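Who Was on the Lesby Draw? A Family History Project Report

Submitted Jun 10, 2023

1. What I set out to do

The assignment asked for a question small enough to answer in one term. Mine was whether the Mészáros household and the Olier household, who took up land side by side at Lesby, were related before they got there. My family has said for years that they were. My family has also said for years that we are descended from a ship's captain, so I went in with moderate expectations.

The claim rests on a handwritten family tree in which a line joins the two surnames. The line has no date, no name beside it and no source. It was drawn with a ruler, and I suspect the ruler did a lot to convince people.

2. Sources

I used the Lesby district land register, the Venemon parish books on microfilm, one passenger list, and a bundle of letters that came down through my mother's side. The register was the easiest to read and the least interesting. The parish books were the reverse. The Venemon clerk had a lovely hand and no patience at all for Hungarian spelling, and over the years Mészáros became Mesaros, Messaros, Mezarosh and, in one baptism, Morris.

I spent most of May working through the film. I'd budgeted a weekend.

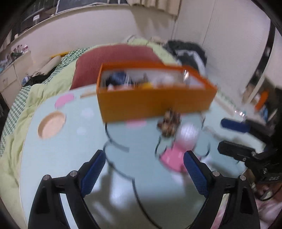
The spelling problem meant I couldn't rely on the index. Whoever compiled it had filed each version under its own heading, so that a single family of farmers appears as four unrelated ones, one of them apparently Welsh. I went through the entries page by page and kept a list of every variant, with the date and the names of the witnesses. The witnesses turned out to be more useful than the people being baptised.

3. What the records say

The land register shows both households applying for their quarter sections in the same season. The Olier application came first and the Mészáros one followed 16 days later. My family has always treated this as proof of a plan between cousins. It may have been. It may also have been how long it took the second wagon to get through the mud.

The passenger list is where I had hoped to settle things. It gives 950 names, in no order I could work out, and I read all of them. The Mészáros family is there, complete with a trunk that somebody thought worth noting in the margin. The Oliers are missing. They either came on another ship or were written down as something so far from Olier that I looked straight at them and kept going.

In the Venemon books I found 17 entries in which a member of one family stands as witness for a member of the other. That is a lot for neighbours. On the other hand, Lesby in those years had very few adults to choose from, and the same names turn up at nearly every christening, including those of people they were suing.

4. The letters

I had saved the letters for last as a treat. Most are about oats. One, from the Olier side, thanks "our cousin across the road" for the loan of a stove pipe, and for an afternoon I believed I was finished. Then I read the rest of the bundle. The same writer addresses the storekeeper as cousin, and also the minister, and in one case a man she plainly could not stand.

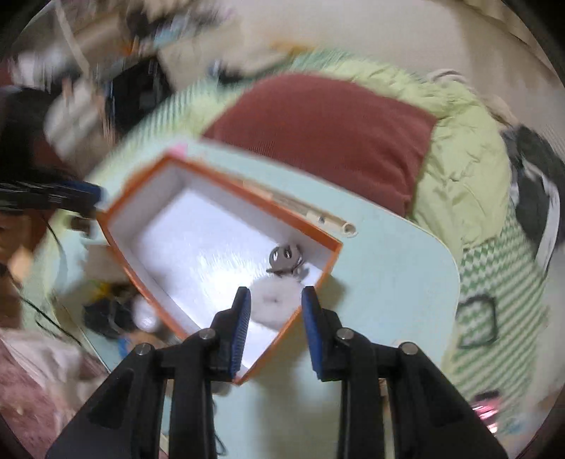
The oats weren't a complete loss. A note about a poor harvest let me date three undated letters by matching it to a remark in the register, where the Mészáros payment is marked late on account of frost. Once those letters were in order, the first friendly mention of the Oliers falls well after both families had settled. Before that they're "the people with the dog."

5. Findings

I don't think the households were related before Lesby. You would not normally call your cousins the people with the dog, although I have met some of mine. They did become related afterward. There are 2 marriages between the families in the Venemon books, and either would account for the line on the tree if a later hand put it one generation too high.

6. Limits and next steps

The film is unreadable for part of one winter, and I haven't seen the Olier papers from before the crossing, assuming there are any. The land register has a second volume that was out for repair all term. I've put in a request for it.

I read this report aloud to my family in draft. They enjoyed it and still say cousins. The captain has not been looked into.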